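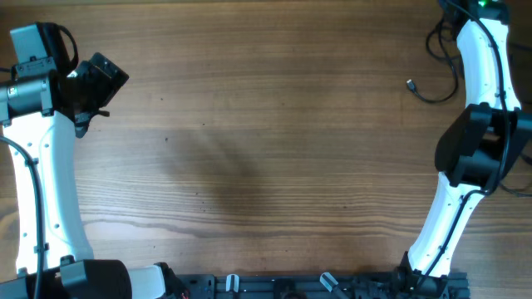

Posted by Ernard

Masking the background before you train: a short how-to

If you train two-arm policies from a head camera, try this before you collect another hour of demos. It's a small change to the data pipeline and I'm really excited about what it did for us on the Lanau setup!

The problem first. Our policy had learned the table. Wood grain is full of streaks and dark knots, and a network with few demos will happily use them as landmarks. Shadows are just as bad. A soft dark patch in the middle of the workspace looks a lot like something worth reaching for, and cables lying on the wood get learned too. Slide the base over a little and the grasps drift.

The fix is to swap the table pixels for random textures during training, keeping the arms and the objects as they are. We call the script Birnico.

What you need: your recorded episodes, joint angles for every frame, a decent camera calibration, and a folder of texture pictures. We used 479 textures - carpet, stone, cardboard, other kinds of wood, plain noise.

Step 1. Record a few seconds with the grippers open and nothing to pick up on the table. Do this at the start of every session, with the lights as they'll be for the demos.

Step 2. Render the arm mask from the joint angles. Grow it by a few pixels so the cables clipped along the links stay inside. Look closely at the wrists, where a bad calibration shows up first.

Step 3. Get the object masks. Any video segmenter will do. Click once on the first frame and let it track, then scrub through and fix the frames where a jaw covers the object.

Step 4. Paste a texture over everything else. Pick one per episode, and keep it for the whole episode. We tried a new one per frame and training got noticeably worse.

Step 5. Leave a share of episodes untouched. Half worked well for us, so of 214 demos, 103 were masked and the rest went in raw (four were dropped for bad masks).

Step 6. Train as usual. Don't touch the learning rate yet or you won't know what helped. Our best checkpoint came at step 2,960, earlier than I expected.

To test it, throw a cloth over the table and run the same task. Our old policy hovered and gave up. The masked one went straight for the block, and I may have cheered!

One warning - if your task depends on a mark on the table, such as a taped outline, add it to the object masks or it will vanish. The Bastos insertion task caught us out that way.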